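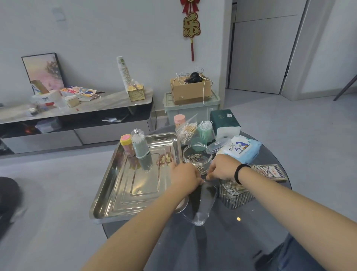
*Paper clips in a clear container, with cotton swabs and tissues farther back.*

# The Night Every Phone in Silley Went Off

September 13, 2022

I was brushing my teeth when my phone started screaming. You know the sound, that awful buzz-honk that makes your stomach drop before you've read a word. "POLICE ACTIVITY NEAR KOMIA STATION. STAY INSIDE. LOCK DOORS." Then my neighbor's phone went off through the wall, and the one upstairs after that, and I stood in the hallway with foam on my chin wondering if I was supposed to turn off the lights.

I've lived in Silley most of my adult life and we'd never had one of those. Flood warnings, sure. Never a "lock your doors." For 39 minutes I sat on the floor of my bedroom (why the floor? I couldn't tell you) refreshing everything I could think of to refresh. My sister called. My old boss called! Then a second message came, "ALL CLEAR," with no explanation at all, and I was somehow angrier at that one than at the first.

What had happened was a suspicious bag on the platform at Komia Station. Officers closed the station, walked everybody out to the parking lot of the Murakami supermarket and sent for a bomb squad. The bag turned out to hold gym clothes and a rice cooker.

So I did what I do when something bugs me, and went to a public meeting. The room was packed. The city had bought its alert system in March from a company called Grunico, and a very patient woman from the emergency office explained how it works. A dispatcher draws a shape on a map, picks a message from a menu and hits send. The menu has 7 messages on it. None of them has a space for the reason.

"We didn't want people typing under pressure," she said, and I get that, I really do. I can barely text my landlord under pressure. But a man behind me stood up and said he'd spent the whole time under a desk at work with his coworkers, all of them guessing, and by the end they had talked themselves into three gunmen and a helicopter. Half the room was nodding. 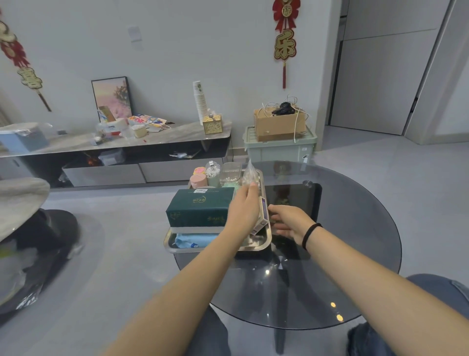
The emergency office also wants every household to be ready to stay put for a night, and it handed out a checklist at the door. Water, flashlight, a charged battery, medicine, copies of your ID. I went home and pulled out what I had, and let me tell you, I am ready for a very different kind of emergency. Cotton swabs I could manage, a whole mint-green cup of them with a little silver clip sitting on top, and there's a dark green tissue box with gold lettering to go with it. Water, no. Flashlight, dead. I've since bought batteries, so that's progress.

The map turned out to be the other sore spot. The shape drawn that night was supposed to cover the blocks by the station, 700 homes. Cell towers don't care much about shapes, though, and people way out past the reservoir got the message too - while a few folks living right across from the platform got nothing. One of them told me she found out when she took her dog outside and an officer yelled at her.

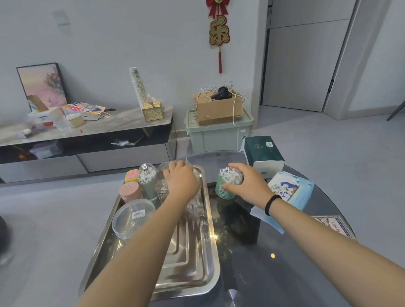

*Cotton swabs in the tray and beside it.*

I asked the woman from the emergency office whether she'd send it again, knowing about the rice cooker. She said yes before I'd finished the question. It took 99 seconds from the officer's call to the alert going out, and she was proud of that, and I think she should be. I'd just like to know what I'm hiding from.

The city says it will add a line to each message giving a reason, even if it's only "unattended item" or "person sought," and will post updates every so often until the all clear. Grunico says the change is simple on its end. There's a test planned, and I've already warned my sister.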